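Getting a Kitchen Through the Winter: Worktops, Damp Corners and Other Small Battles

Posted Wednesday, November 17, 2021

The clocks have gone back, the windows have started to weep in the mornings, and I have had my first letter of the season asking what on earth to do about a smell coming from under the sink. So I thought I would put all the cold-weather kitchen jobs on one page, as I did for the garden shed in the spring, and you can dip in and out with a cup of tea beside you.

First of all, condensation

We live in Wedcombe, in a house with walls as thick as a castle and about as warm, and I have been fighting condensation in it for longer than I care to say. The single best thing you can do is put lids on your pans. I know, I know, your mother told you the same. But a pot of potatoes boiling away with no lid puts an astonishing amount of water into the air, and it all has to land somewhere, usually on the coldest bit of wall behind the bread bin.

Open a window a crack while you cook and leave it open for a good quarter of an hour after you've sat down to eat. If you have an extractor fan, take the filter out this week and look at it. If it's brown and sticky, it isn't extracting very much! Metal mesh filters can be soaked in the sink in very hot water with a big spoonful of washing soda (wear gloves) and then rinsed and stood on end to dry. The paper sort you simply throw away and replace.

Wipe the windows down first thing with an old flannel and wring it out down the plughole. Don't hang it on the radiator, or you've just put all that water back where it came from. I did that for years, quite happily.

The smell under the sink

Nine times out of ten it is the trap, the bendy bit of pipe. Put a washing-up bowl underneath, turn the big plastic nuts by hand, and tip out whatever horrors have gathered. Scrub it with an old bottle brush, check the rubber washers haven't perished, and do it all back up finger-tight. Run the tap and feel round each joint with a dry piece of kitchen roll. If the paper stays dry, you're done.

If the trap was clean, smell the cupboard floor itself. Chipboard that has been wet once will hold on to a musty smell for months. Prop the doors open for a few days, and when it is properly dry give it two thin coats of varnish. My neighbour Ruairi lined his with a cut-down boot liner out of his old Honda and swears by it, as it has a lip all the way round to catch drips.

Looking after stone and stone-like tops

I get more letters about worktops than anything else, and most of them begin "I used vinegar and now there is a mark". Please don't use vinegar on marble or limestone, or lemon juice either. The acid eats into the surface and leaves a dull patch that no amount of rubbing will shift. Granite is tougher, but a drop of washing-up liquid in warm water is all it wants day to day, with a rinse and a dry cloth afterwards. The drying is the part people skip, and in a hard water area like ours you'll soon see why it matters.

To find out whether a stone top needs sealing again, put a few drops of water on it and go and do something else for ten minutes. If the water is still sitting up in beads when you come back, leave well alone. If it has soaked in and left a dark spot, it's time to get the sealer out. Do it last thing at night, when nobody is going to want toast, and keep the cat out of the room.

Laminate is much less fussy, though it hates standing water along the joins. Run a fingertip along each one, and if you feel it lifting, dry it well and get some clear sealant in before Christmas, when there'll be wet tea towels and defrosting turkeys everywhere.

Dark colours, I'm afraid, show every smear under a bright lamp and hide every crumb under a dim one. Wipe in long strokes from one end to the other, then bend down until your eye is nearly level with the top and look along it towards the light. You'll find jam you never knew you had.

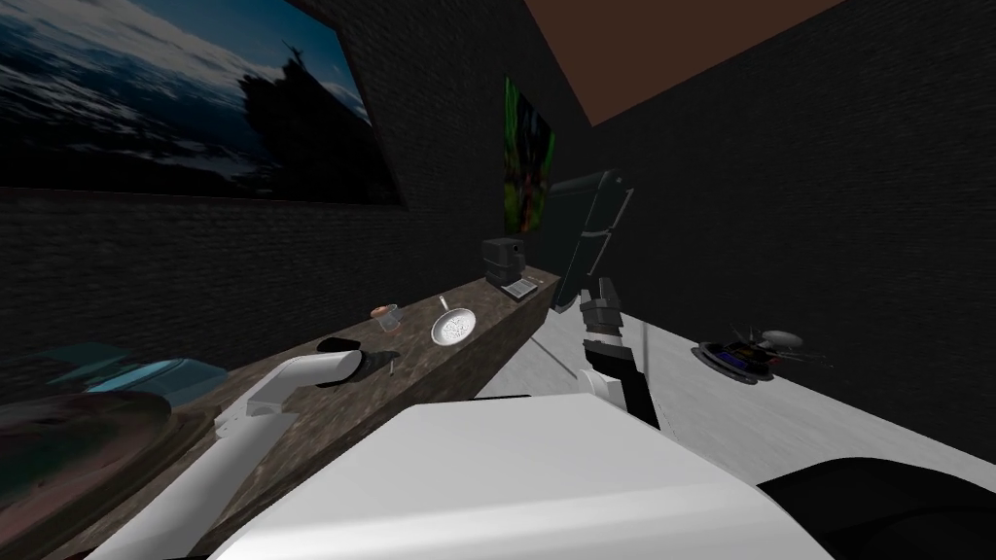 Bare brick is a lovely thing in a kitchen, but it does shed. If you run your hand down it and come away with red dust, brush it gently from the top down with a soft brush, vacuum up what falls, and think about a clear breathable masonry sealer. Try it on a low corner first and leave it a week, as some of them turn brick a good shade darker. Don't be tempted to seal a wall that is damp. You'll trap the wet inside and it will push the face off the bricks.

Pictures in kitchens

Asuka Amano wrote from Illport to ask whether she could hang her grandfather's watercolour over the kettle, and I had to say please don't! Steam gets in behind the glass and the paper goes wavy. Prints you aren't sentimental about can go nearly anywhere, provided they're well away from the hob. Stick a little cork or felt pad on each bottom corner at the back, so the air can move behind, and take them down every so often to wipe off the greasy film. Spray your cleaner on the cloth and never on the glass, as it runs down inside the edge.

For brick, drill into the brick itself if it's sound, use a proper plug and screw, and hold the vacuum nozzle just under the drill as you go.

In December I'll be doing ovens, candle wax on tablecloths, and the great question of what to do with a roasting tin that has gone beyond hope. Do send your own remedies in before then, especially for the roasting tin.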